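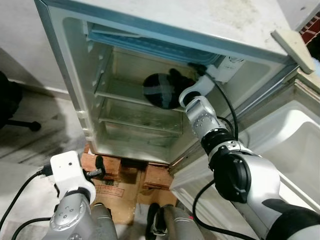

4.3. El fallo que casi se nos escapa

Voy a contar esta parte con cierto detalle porque nos costó buena parte de mayo y porque en los artículos que leímos antes de empezar no encontramos nada parecido. La tarea del frigorífico parecía la fácil del conjunto: alcanzar un objeto redondo en el estante de arriba, cerrar la pinza y sacarlo sin tocar nada más. En simulación iba como la seda (¡hasta nos aburríamos!), así que la pasamos al robot real con bastante confianza.

De 134 intentos, los 100 primeros se completaron sin una sola parada de emergencia. Luego tuvimos 2 paradas en la misma tarde, las dos con el brazo derecho metido en el compartimento, y ahí dejé de estar tranquilo. El registro de Ceseo, nuestro controlador, decía lo mismo en ambos casos: par excesivo en la muñeca, sin colisión prevista por el planificador. O sea, que para el software el brazo estaba en espacio libre y para el motor estaba empujando contra algo.

Mi primera sospecha fue el cable que baja por fuera del brazo. Reginald Brannigan apostaba por la cajita blanca del techo interior, la que queda tan cerca de la pinza cuando se va a por el objeto negro con la cruz de cinta gris (figura 4). Ganó él, y todavía me lo recuerda. Nuestro modelo de colisiones incluía las paredes, la puerta y los dos estantes de vidrio, pero esa cajita no estaba por ningún lado; yo mismo había simplificado la malla meses antes y me la llevé por delante.

Lo del cable tampoco era una tontería, ojo. El modelo Vondisum del brazo trata los eslabones como cilindros lisos, y un cable que hace un bucle junto a la articulación ocupa sitio aunque el planificador no lo sepa. Engordamos los cilindros, añadimos la caja y bajamos el umbral de par dentro del compartimento. Los 34 intentos restantes salieron sin paradas, aunque más lentos, y no me atrevo a decir cuál de los tres cambios hizo el trabajo.

Figura 4. Aproximación del brazo derecho al objeto del estante superior.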